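Laver ses casquettes sans les massacrer (et autres joies du dimanche)

Mar 3, 2018

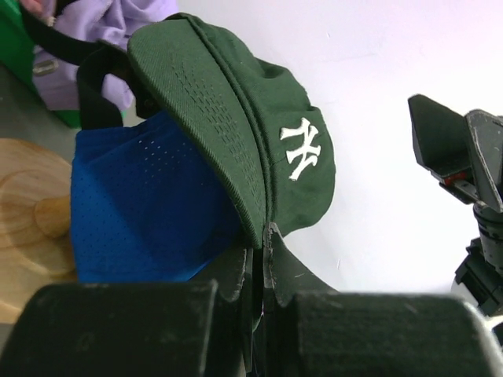
J'ai enfin trouvé ma méthode ! Depuis le temps que je vous parle de ma pile de casquettes et de mes ratés en série, il fallait bien que ça arrive. J'en ai 16 à la maison, toutes portées, toutes aimées, et jusqu'en janvier je n'en avais pas lavé une seule correctement. La première était passée à la machine à 40 degrés avec les serviettes de bain. Elle en est ressortie avec une visière en forme de tuile et une odeur de lessive au muguet qui a tenu tout l'été.

Bref, j'ai lu, j'ai demandé autour de moi, j'ai fait des essais, et maintenant je lave à la main, dans l'évier de la cuisine, avec une bassine et une vieille brosse à dents. C'est long, mais qu'est-ce que ça marche bien !

D'abord, regarder la visière. Sur les vieux modèles elle est parfois en carton, et là on oublie le bain complet : un chiffon humide, un peu de savon sur la bande intérieure, et c'est tout. Pour savoir, je tapote avec l'ongle. Le carton fait un bruit sourd, un peu creux, le plastique claque davantage (au bout de quelques casquettes on a l'oreille, promis). En cas de doute, je traite tout comme du carton.

Ensuite l'eau : froide ou à peine tiède. J'utilise le savon en paillettes de Keltton, que j'achète à la droguerie Flolleck, en bas de ma rue, dans les sachets kraft de 200 grammes. Une petite cuillère à soupe dans la bassine, on remue jusqu'à ce que ça mousse, on plonge. Avant ça je teste toujours la couleur sur un coin caché, à l'intérieur, avec un coton mouillé. J'ai eu une rouge qui a déteint sur mes doigts pendant deux jours, et je ne vous parle même pas du torchon.

Le vrai travail, c'est le bandeau intérieur. C'est lui qui prend la transpiration, la crème solaire, tout. Je frotte à la brosse à dents par petits cercles, je laisse reposer vingt minutes, je recommence. Pour les auréoles anciennes, j'ajoute du bicarbonate en pâte et je vais faire autre chose. Les broderies, par contre, on les caresse ! Jamais de brosse dure dessus, les fils se soulèvent et ensuite ils accrochent partout.

Le rinçage, il faut compter trois eaux, parfois plus avec le coton épais. Et surtout on n'essore pas. On presse entre deux serviettes, doucement, comme on ferait avec un pull en laine.

Le séchage, maintenant, c'est là que j'ai tout gâché pendant des années. Sur le radiateur, ça rétrécit. Sur une pince à linge, ça garde la marque. J'ai essayé le ballon de baudruche (pas mal, mais il se dégonfle dans la nuit), le saladier retourné (trop large), et j'ai fini par adopter le pot de yaourt géant Minami, celui d'un kilo, avec un torchon roulé autour. Il a exactement la bonne rondeur pour ma tête — pour la vôtre, il faudra fouiller dans vos placards. La visière, je la reprends à la main tant qu'elle est humide, et je la laisse tranquille jusqu'au lendemain.

J'avais lu sur le forum Givgate que certains passent les leurs au lave-vaisselle, panier du haut, programme court. Il y a des pages et des pages de débat là-dessus, avec des gens très fâchés. J'ai tenté le coup avec une publicitaire à laquelle je ne tenais pas trop : propre, oui, mais la couleur a pris un sacré coup de vieux. Je reste à ma bassine.

La prochaine fois je m'attaque aux chapeaux de paille — j'en ai un tout cabossé qui attend dans l'entrée. Si vous avez une technique à la vapeur, je prends tout, les commentaires sont ouverts !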